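# The Case of the Creeping Zero

For most of January, a packing robot in Flendale kept insisting that ordinary parcels were too light to ship, and the hunt for the reason was the most fun I've had reading a fault log in years.

The setup belongs to Dondidow, a small outfit that teaches two-armed robots the kind of work found at the back of any online shop. A mailer bag comes along the conveyor, one hand picks it up, the scale gets a turn, and the bag goes into a crate. A person does this without thinking. For a machine it's a small opera! Bags slump. They slide. They fold over at exactly the moment a finger gets under them, and the plastic throws reflections straight back at the cameras.

All of that, the team was ready for. They had spent months on grasping, and the hands had become wonderfully good at it. What they had not spent much time on was the scale, a plain shop model with a steel tray and orange digits. It was the one part of the bench everybody trusted.

Then came a run of 2000 picks, the longest they'd tried, and 33 parcels were rejected as underweight. All of them were fine when checked by hand. The software, which is called Itano, had done what it was told: read the number, compare it with the order, refuse the parcel. The number was wrong.

## Blaming the cable, blaming the belt

The first suspect was the reading itself. Itano gets its weights over a serial line, and serial lines are easy to blame. They swapped the cable and ran again. Same thing. Next came the conveyor, which butts right up against the packing table and could plausibly shake it. They ran a whole morning with the belt stopped and parcels fed by hand, and the light readings kept turning up.

I love what they did next, which was to stop guessing and plot every weight against the position of every joint. It took an afternoon. The bad readings all followed a moment when the left hand had been waiting over the tray with its fingers spread, ready for the next bag while the right hand worked on the belt.

The waiting pose had been chosen for speed. Hovering close to the tray saved a little time on each cycle, and over a long run a little time is a lot of parcels. But the arm sagged very slightly as its joints warmed up, and after a couple of hours a fingertip would sometimes brush the steel. It was only a touch, too soft for the hand's contact sensing to report. The scale felt it, though, and the scale had a habit of its own: when it saw a small, steady load on what should have been a bare tray, it quietly called that load zero.

So the finger pressed down, the scale zeroed itself, the finger lifted away, and the next parcel came up short by exactly the weight of one resting fingertip. Isn't that lovely? Two sensible features, each doing its job, shaking hands in the worst possible way.

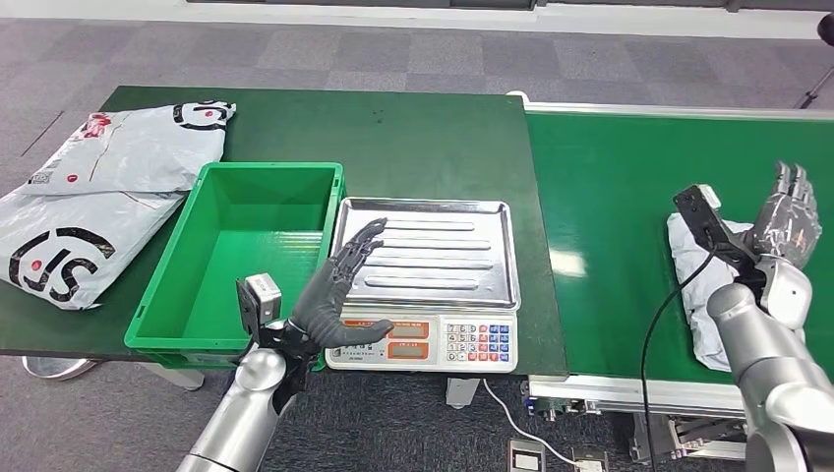 ## Moving up, and asking twice

The fix has 2 parts. The waiting pose now sits higher and off to the side of the tray, and Itano asks the scale for a bare reading before each parcel arrives. If the answer isn't within a tight band around true zero, the arms back off and it asks again. A second bad answer stops the line. The auto-zero feature is switched off for good, a change that needed a long key press and a page of the manual that had been sitting in a drawer.

It costs time, of course. The cycle is slower than it was, and there was some grumbling over that. The team won part of it back by letting the right hand begin its reach while the tray check is still going on, and they think there is more to find.

The safety side got a second look as well. A rejected parcel is a nuisance, but a hand touching something without knowing it is a bigger matter, and the people at Michalík, who build the wrist brackets and help with the arm calibration, took it seriously. The warm-up sag is now measured at the start of each shift and again at midday. The joint model is corrected from those measurements, and if the drift passes a set limit the arm parks itself and waits for a person.

The first long run after the changes went to 651 parcels before it was stopped, and it was stopped for a dull reason: a torn bag on the belt. No false rejects. The log from that day is very short, and I read it twice anyway.

Next they want to try padded envelopes, which hold their shape better but hide their weight off to one side. The scale stays. They've grown fond of it.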